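PLESMONT COMMUNITY LIBRARY
Minutes of the Regular Meeting of the Board of Trustees
2024-02-14, Reading Room

Present: Oleksandra Shevchuk (presiding), Yaroslav Sydorenko, Olesia Hrytsenko, Miroslava Tkachuk (recording)
Excused: Vsevolod Sydorenko

1. Call to Order and Minutes

The meeting was called to order at 6:30 p.m. The minutes of the January meeting were approved with one correction: under Building, "north door" should read "north stair door." The agenda was adopted as circulated.

2. Circulation and Hours

Ms. Hrytsenko presented the January circulation report. Loans came to 1,426, with large-print titles and children's picture books accounting for most of the increase over the previous month. Interlibrary requests remained slow, and two items sent from Vonaston had not arrived. Ms. Hrytsenko was asked to write to Vonaston again and to copy the Board.

The Board discussed opening until 8 p.m. on Thursdays. Mr. Sydorenko asked that the cost of heating the upper floor be reported separately before any vote. The matter was held over.
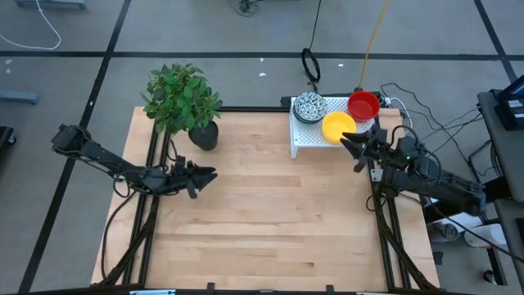

3. Reading Room Furniture

The Board reviewed the replacement of the study tables. Two quotations were received, one from Furow for new tables and one from Fang for sanding and refinishing the existing ones. The Fang quotation does not include delivery. Ms. Tkachuk noted that the tables by the windows are in the worst condition and that the legs of one have been repaired before.

Motion (Sydorenko, second Hrytsenko): to accept the Fang quotation for the window tables only, delivery charges to be confirmed in writing. Carried. 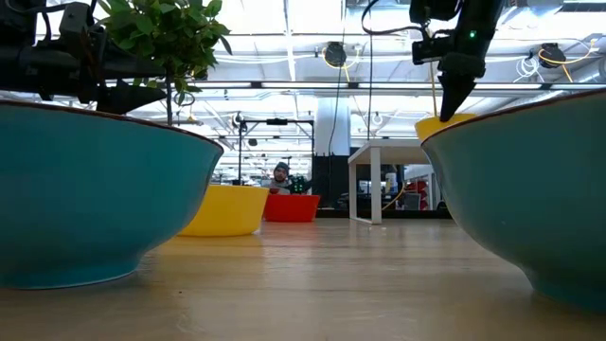
The Board then took up the spring book sale, which will again be held on the ground floor. Donations will be accepted at the side entrance during regular hours. Encyclopedias, textbooks and magazines will not be taken. Ms. Shevchuk proposed that payment be by voluntary contribution, placed in large bowls like the teal ones with the brown rims, set well apart on the table so that two lines can form. Hardcover books will be marked separately. Unsold stock will be offered to the Plesmont schools before disposal.

Motion (Tkachuk, second Hrytsenko): to approve the book sale on these terms. Carried.

4. Overdue Fines

Ms. Shevchuk introduced the draft policy ending overdue fines on children's materials. Under the draft, a replacement charge would apply after 20 weeks, and borrowing would be suspended until the item was returned or paid for. Adult fines would not change. Written comments had been received from patrons both for and against.

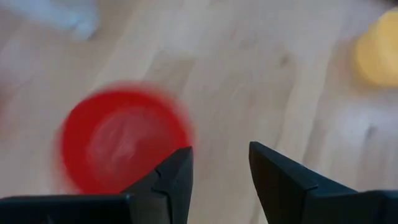 Olesia Hrytsenko said that families with several cards were the ones most likely to stop visiting once a balance appeared, and that she would support the draft if old balances on children's cards were cleared at the same time. Mr. Sydorenko asked whether the loss of income could be absorbed in the current budget. Ms. Shevchuk replied that a statement would be prepared.

The draft was referred back for revision, with the clearing of balances to be added as section 3.

5. Adjournment

There being no further business, the meeting was adjourned at 8:05 p.m.

Respectfully submitted,
Miroslava Tkachuk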